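Cevine 桌面词语集 说明文件

版本 3
语言:中文(简体)
内容:杯子、方块和桌面的短句记录
整理地点:Wirkau

先说明一件事。中文不是我的母语,我学了很多年,写的时候还是要慢慢想。这份说明如果有不自然的句子,请您告诉我,我会改。记录里面的句子已经请母语者看过两遍,所以那里的中文比这里的好。

一、这个集子里有什么

Cevine 桌面词语集收的是很小的事情:一张桌子,上面有杯子和方块,有的时候方块在桌上,有的时候在杯子里。每一种摆法叫做一"局"。现在一共有 63 局,句子一共 723 句。每一局有几句话,说什么东西在什么地方,是什么颜色,旁边是什么,应该收到哪里。

开始的时候我想做的是厨房。厨房里的东西太多,一个抽屉打开就有二十个名字,而且每一家的叫法不一样。同一个东西,有人叫"漏勺",有人叫"笊篱",我查了两本词典还是不敢写。后来我把厨房放下了,只做杯子和方块。杯子大家都叫杯子。方块也有人叫积木、小方块、正方体,但是意思不会弄错。

这样简单的东西,要写清楚也不容易。"红杯子右边的红方块"和"红杯子里的红方块",差别只有几个字,意思完全不同。再比如"后面",是从我这边看的后面,还是从桌子那边看的后面?写第一版的时候我没有规定,结果同一局里有两句话互相矛盾。第二版我把它们全部重新读了一遍。

二、物品

杯子:塑料杯,有红色的和浅蓝色的。浅蓝色的那种杯口稍微向外张开,杯身是直的。两种大小差不多,形状也差不多,所以记录里不用"大杯""小杯"这样的词,只用颜色来分。

方块:小的立方体,有红色的和蓝色的。红方块的红和红杯子的红很接近。蓝方块就不一样,它的蓝比浅蓝杯子深得多,有的人会说是藏青色。我一开始写"蓝杯子""蓝方块",觉得这样整齐。可是读的人常常以为两个是同一种蓝,所以第三版里杯子一律写"浅蓝杯子",方块一律写"蓝方块"。

桌子:有木纹的桌子,长方形。桌子不是要收拾的东西,但是句子里常常要说到它,比如"桌子前边""靠近后面的桌边""桌子中间"。

标记:桌面上贴的或者放的扁平的小片和长条。关于它们,下一节单独说。

物品原来的来历不重要。方块是从 Cruickshank 的旧货柜台买的,装在一个没有盖子的盒子里,那个盒子里还有几个黄色的和一个少了角的绿色的,没有收进来。写记录的时候不需要知道这些,我写在这里只是因为已经有好几个人来信问。

三、桌面和上面的标记

桌面在句子里是"背景",可是背景也需要名字。木纹在中文里可以说"木纹",也可以说"纹理"。我选"木纹",因为初学的人容易懂。木纹的方向有时候是有用的,比如"顺着木纹的方向往右",但是桌子换一个角度看,木纹的方向也跟着变,所以这种说法在全部记录里很少,只在别的说法都不清楚的时候才用。

光也要考虑。同一张桌子,近处看和远处看颜色会差很多,有反光的地方发白,有影子的地方发灰。在第二版里,有一位帮忙的人把同一张桌子写成了"白桌子""灰桌子"和"棕色的桌子"。每一句单独看都没有错,放在一起就像有好几张桌子。现在的规定是:桌子不写颜色,只写"桌子"或者"木纹桌面"。

标记的名字更麻烦。浅蓝色的小片,薄薄的,平放在桌面上,看上去是一个横着的长方形。它是纸,是便条,还是胶带?从上面看常常分不出来。规定是这样的:看不出材料的时候,就写"小片";能看出是胶带的时候,才写"胶带"。颜色照样写。

请注意"小片"和方块的区别。方块有厚度,有侧面,能放进杯子;小片是平的,不收。如果浅蓝色的小片和蓝方块离得很近,句子里必须把两个都写出来,这样读的人不会把小片当作另一个方块。 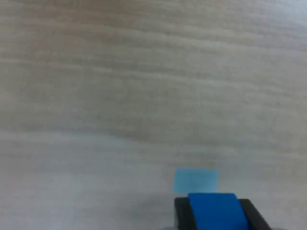 有读者写信来说,"小片"这个词太模糊了,她读到的时候总要停下来想,是木片还是药片;她建议全部改成"蓝色贴纸",说这样孩子也懂。她还说,方块和小片放在一句话里的时候,最好先说方块,因为要收的是方块,人会先记住第一个听到的东西。

第二个建议我接受了,第三版已经按这个顺序改好。第一个建议我想了很久,没有改。"贴纸"说的是一种有胶的纸,如果我们没有看清楚,就不应该这样写。不过我在词表里加了一行,说明"小片"在这里是什么意思,请看文件 cibiao.txt 的最后一部分。

四、收拾的规则

每一局都有一个收拾的目标,意思是这些方块最后应该在哪里。大部分的局用的是颜色规则:红方块放进红杯子,蓝方块放进浅蓝杯子。规则写在每一局的第一行,用一句普通的话,不用符号。

为什么要写成一句普通的话?因为我看到过别的集子用箭头和字母,要先学会那些字母,才能读懂一个很简单的意思。我们的句子奶奶也能读。

颜色规则看起来很简单,实际写的时候有几个问题要先决定。

蓝方块和浅蓝杯子颜色不完全一样,算不算"同一种颜色"?在我们的规则里算。规则的句子是"蓝色的方块放进浅蓝色的杯子",没有用"同色"这个词。以前用过"同色",有人回信说:那么这个蓝方块没有地方可以去了。他说得对。

杯子可以移动吗?不可以。规则里只有方块要动,杯子留在原来的地方。如果在某一局里杯子的位置和前一局不一样,那是另外一局,要从头写。

方块放进去以后要不要摆正?不要。小方块落在杯子里,可能歪着,可能一个靠着另一个,只要全部在杯口以内就可以。

一个方块压在杯口上,一半在里面一半在外面,这种情况写作"没有放好"。全部记录里这样的句子不多,但是我很喜欢它们,因为需要的中文比较丰富:搭在、卡在、靠在、悬在。每一个动词都要查,"搭"和"架"的区别我到今天也不能说完全明白。

先后顺序没有规定。可以先收红的,也可以先收蓝的,可以从近的开始。句子里如果有"先"和"然后",那只是那一局的写法,不要当作规则来读。

五、位置怎么写

位置的句子最多,错误也最多。我们从看桌子的人这一边来说:靠近人的桌边叫"前",远的桌边叫"后",左右也跟着人的左右。桌子的四条边里,只有前边和后边常常写到。

先写杯子,再写方块。杯子大,读的人在心里先把杯子放好,然后方块就有了依靠。比如一局里,浅蓝杯子在桌子的左边到中间,红杯子在它的右边,稍微靠后;一个红方块在红杯子的右边,蓝方块再往右,也比它靠前一点;还有一个红方块离桌子前边更近。按这个顺序读下来,一张图就在脑子里画好了。如果反过来,先说三个方块,再说杯子,读到后面就忘记前面。
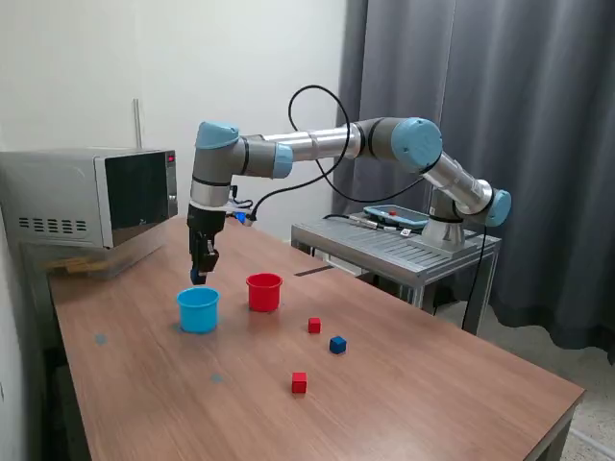
阅读时间:3 分钟

"稍微"这个词在记录里出现得很多。我知道它不精确,但是人收拾桌子的时候就是这样说话的。没有人会对家里人说"向右十二厘米"。我们不写厘米,也没有量过。需要比较距离的时候,就用另外一个东西来比较:比红杯子更靠后,比蓝方块更靠近桌边。

"旁边"可以用,但是只用在两个东西之间没有别的东西的时候。如果红杯子和蓝方块之间还有一个红方块,就不能说蓝方块在红杯子旁边,要说"再往右"。有母语者告诉我,日常说话里没有这么严格,在旁边就是在旁边。我同意,可是在这里我们还是严格一点比较好。

"对面"不用。"中间"有两个意思,一个是桌子的中间,一个是两个东西的中间,所以一定要写成"桌子中间"或者"两个杯子中间"。"上面"也有两个意思。在桌子上面,在杯子上面,都可以说"上面",但是前一个是放在它的表面,后一个可能是在空中,也可能是压在杯口。我们把第二种分开写:"杯口上"或者"杯子上方"。

两个方块颜色一样的时候,需要把它们分开。第一版用"第一个红方块""第二个红方块",读起来像考试。第二版用"红方块甲""红方块乙",好像法律文件。第三版用位置来分:"靠近红杯子的那个红方块""前面的那个红方块"。句子长了一点,但是自然。这件事改了将近一个月,因为每一句都要看着桌面的情况来改,不能自动替换。

还有一个问题是"散"。方块没有收的时候,可以说"散在桌上",也可以说"放在桌上"。"散"带一点乱的意思,"放"没有。三个方块离得不远,算不算散?我请几位读者来判断,他们的意见不一样。最后我们规定:方块之间没有靠在一起,就可以写"散在桌上",写"放在桌上"也不算错。

如果东西从另一个角度看被挡住了,那一句就不写它的位置。不能从别的句子里借过来。这条规则很重要,我自己也违反过,有一次我记得蓝方块应该在后面,就写了"在后面",其实从那个角度完全看不见它。

六、杯子里面怎么写

方块在杯子里的时候,能看到什么要看眼睛在哪里。从旁边看,塑料杯的杯壁会把里面挡住,只能知道杯子在。从正上方看,杯子变成一个圆,杯口是一圈,里面的东西就都能看见。所以说到杯子里面的句子,几乎都是从上往下看的。

颜色一样的东西放在一起,是最难写的一种。红杯子里有两个红方块,杯口是鲜红的,杯子里面的红比较深,方块的红又和杯子一样。这时候能帮助我们的只有边和角:一个方块斜着,露出一个面和一条棱;另一个在它的右下方,一个角朝上。两个差一点就碰在一起。桌上有杯子的灰色影子,左上方远一点的地方有一条深灰色的胶带,从那里斜着下来,末端是方的。 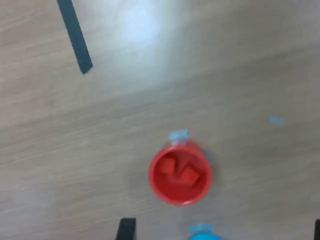
本节字数 1414

第一个问题是动词。"杯子里有两个方块""杯子里放着两个方块""杯子里装着两个方块",这些都对。"有"最安全,它只说东西在。"放着"让人想到是谁放的,"装着"让人想到杯子是用来装它们的。在描述的句子里我们用"有",在说规则的句子里用"放进"。"装"只在几句话里出现,那是母语者写的,我觉得很好听,就留下来了。

第二个问题是"了"。对我这样学中文的人,"了"永远是一个问题。"红方块放进了杯子"说的是一件事情已经发生。可是如果我们只知道现在方块在杯子里,就不知道它是怎么进去的,也许从一开始就在那里。所以描述现在情况的句子里不用"了"。请看下面这两句的区别:

红杯子里有两个红方块。
两个红方块放进了红杯子。

前一句可以在任何时候写。后一句要知道前面的情况才能写,所以它只能用在按顺序记录的局里。第二版里,这样的错误我找到很多,有的是我自己写的,有的是帮忙的人写的,母语者也会这样写,因为他们觉得意思差不多。

第三个问题是杯子里面的方向。从上面往下看一个圆,哪里是左上,哪里是右下?我们还是跟着看的人。如果方向不清楚,就不写左右,只写"一个靠着杯壁"或者"两个挨得很近"。"挨着"和"靠着"也要分开:"挨着"是碰到了或者非常近,"靠着"是有一点重量在对方身上。从上面看不出重量,所以我建议尽量用"挨"。如果连有没有碰到也看不清楚,写"几乎碰到"就可以。

第四个问题是"满"。几个方块算满?杯子有多深,从上面也很难判断。第一版里有一句"杯子快满了",里面只有几个小方块,我把它删去了。现在的记录里不说满不满,只说有什么。

第五个问题是空杯子。"空杯子"只有在看得见里面的时候才可以写。从旁边看到的杯子,里面可能有东西。有一位读者说这样太小心了,他认为没有写东西的杯子就是空的。可是对读句子的人来说,"没有写"和"没有"是两回事。我们宁可少写一个字。

杯子附近的标记也按照第三节的规定来写。红杯子的杯口边上有一小块浅蓝色的胶带,向上伸出来一点,大致是长方形,那就写"浅蓝色胶带"。如果杯子右边还有一块很淡的蓝色,看不清楚是胶带还是反光,那就写"一点淡蓝色",或者干脆不写。两种做法在记录里都有,我没有统一,因为我觉得两种都是老实的。

深灰色的长条胶带在句子里写作"灰色胶带"。它常常被用来说明位置,比如"在灰色胶带的右边",因为它又长又直,很容易找到。但是请不要写"在灰色胶带的里面",一条胶带没有里面。这个错误听起来可笑,在第一版里真的有,是我写的。当时我想说的是胶带这一侧。

最后是量词。方块用"个",也可以用"块"。"一块红方块"有两个"块",读起来不好听,所以统一用"个"。胶带用"条"或者"块",长的用"条",短的用"块"。小片用"片",但是"一片小片"又重复了,只好说"一个小片"。母语者看到这里笑了,不过他们也没有更好的办法。杯子用"个"和"只"都可以,北方和南方的习惯不一样,我们选"个"。

七、文件和格式

下载以后会看到下面这些文件:

shuoming.txt 就是您正在读的这份说明
juzi.tsv 全部句子,每行一句
guize.txt 每一局的规则句
cibiao.txt 词表,有拼音和简短的解释
xiugai.txt 修改的记录,从第二版开始

编码是 UTF-8。行尾用的是换行符,如果您用很旧的编辑器打开,可能看到所有的句子连在一起,文件没有坏,请换一个编辑器。

juzi.tsv 里每一行有下面的栏:

ju:局的号码
xu:句子在这一局里的号码
leixing:句子的类型,可以是"描述""位置""规则""变化"
jiaodu:看的角度,"上"是从上面,"侧"是从旁边,"远"是能看到整张桌子
juzi:句子本身
kending:是否肯定,"是"或者"不肯定"
beizhu:备注,大部分是空的

"不肯定"不是说句子写得不好,意思是写的人看不清楚,句子里用了"好像""可能"这样的词。使用的时候请不要把这些词去掉。有人为了让句子短一点,把"好像是胶带"改成"胶带",这样句子的意思就变了,那一栏也跟着错了。

"变化"类型的句子可以有"了",别的类型不可以。这是检查的时候最容易发现的错误,您可以先搜索"了"字,再看类型。但是要注意"除了"和"为了"里面也有这个字,我第一次搜索的时候吓了一跳。

标点用全角。句子里面没有引号,也没有括号。颜色词只用词表里有的:红、浅蓝、蓝、淡蓝、灰、深灰。"淡蓝"只用在看不清楚的颜色上,和"浅蓝"不一样。这个区别是我们自己定的,普通的中文里没有,所以请先读词表。

八、怎么检查的

每一句先由写的人自己看一遍,然后交给另一个人。第二个人不看桌面,只读句子,按照句子用纸上的圆圈和方格把桌子画出来。再把画和实际的摆法对一对。如果画错了,我们先看是不是画的人没有仔细读,如果不是,就改句子。

这个办法很慢,但是很有意思。比如有一句"蓝方块在红方块的右下",画的人把蓝方块画在桌子下面的地上。从此以后,整张桌子的句子里不写"右下",写"右边靠前"。从上面看杯子里面的时候可以写"右下方",因为那里没有前后的问题。

还有一句"红杯子在浅蓝杯子后面",画的人画成一个完全挡住另一个。其实红杯子在右边,只是稍微靠后。改成"右边稍微靠后"以后,就没有人画错了。

检查在 Wirkau 的图书室里做,每个星期五下午。画过的纸都留着,如果有人需要,可以复印一份。纸上有咖啡的地方请不要介意。

九、已知的问题

颜色太少。红和蓝对学过一点中文的人来说太容易了,我很希望有绿色和黄色。可是加一种颜色,就要加一种杯子,规则也要重新写。先不加。

"侧"和"远"的分别不够清楚。站得远一点从旁边看,也能看到整张桌子。现在的做法是:能看到两条以上的桌边,就写"远"。有几局可能没有按照这个来写。

第 3 局有一句少了句号。我知道,但是改了以后校验的数字就变了,所以等下一版一起改。

有些句子太像翻译。比如"两个方块中的每一个都是红色的",中文其实只说"两个方块都是红的"就够了。母语者改了很多,也许还有留下的。您看到的话,请把局的号码和句子的号码一起写给我。

描述的句子都是现在的情况,所以不能用来学习讲故事。曾经有老师想让学生把一局写成小故事,学生觉得很无聊,老师来信抱怨。我很理解他们。

十、适合和不适合的用途

适合:学习方位词和颜色词,比较"在""有""放着"这几种句子,练习按照一句话来摆东西或者画图,检查一个人或者一个程序有没有读懂位置。

如果在课堂上用,我建议准备两个不同颜色的杯子和几个方块,没有方块可以用糖。让一个学生读,另一个学生摆,读的人不可以用手指。先用规则句,再用位置句。位置句一次读一句就够,读得太快,摆的人会把前后弄反。桌上最好也贴一条胶带,不然"胶带右边"这样的句子没有办法练习。

不适合:测量距离,研究真实家庭里的收拾习惯,或者比较不同地区的说法。这里的句子经过统一,地区的特点已经被去掉了。如果您想找各地的叫法,Cellico 的口语词表更合适,那里面保留了原来的说法,虽然关于杯子的部分很短。

请不要从这些句子里推断杯子和方块的大小。"小方块"的"小"只是相对桌子和杯子来说的。

十一、修改记录(简短)

第一版:句子没有统一的方向,有"同色"的规则,有厨房的词留在词表里。请不要再用。

第二版:规定了前后左右,删去厨房的词,加上"肯定"这一栏。两个红方块用甲和乙来分。

第三版:桌子不写颜色。浅蓝杯子和蓝方块分开写。先说方块,后说小片。甲和乙改成用位置来分。描述的句子去掉"了"。词表加上"小片"的解释。

十二、使用条件

可以自由使用和修改,在课堂上、在文章里都可以,也可以印出来。请写上"Cevine 桌面词语集"和版本号码。如果您改了句子,请在旁边说明改过,这样别人发现问题的时候,知道应该问谁。

建议和错误请寄到 Wirkau 图书室,信封上写 Cevine。电子的方式请用下载页下面的表格。我回信比较慢,因为每封信要写两遍,第一遍写意思,第二遍改语法。关于绿色方块的信已经收到很多,暂时不需要再寄。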